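Section 2: Setting up the Kirico label printer

I set mine up on a Friday after lunch and had it going before my coffee got cold, so don't worry if you've never done this before.

1. Put the printer somewhere flat, within reach of an outlet. I keep mine next to the mail trays.
2. Press the side latch and lift the lid.
3. Drop in the label roll so it feeds from underneath – mine went in backward the first time and I got a strip of blanks.
4. Pull a couple of inches of label through the slot and close the lid until it clicks.

Note: the roll has to be 60 mm wide. The narrower Zelness rolls will go in, but they wander sideways and the text comes out slanted.

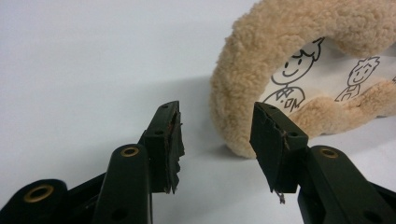
Tjoa Supply Desk – Office Equipment Help Pages

5. Plug in the power cord first, then the USB cable.
6. Hold the feed button until the light turns green. You should get a test label.
7. On your computer, open Joleck Print and choose "Add printer." If it asks for a setup code, type 3508 with no comma.
8. Set darkness to 2. I've tried the higher settings and the barcodes get muddy.

Caution: the print head gets hot after a long run. I once did nearly 71 address labels in one go and then stuck my thumb right on it (ouch!). Switch the printer off and let it cool before you clean it.

Cleaning is covered in Section 3.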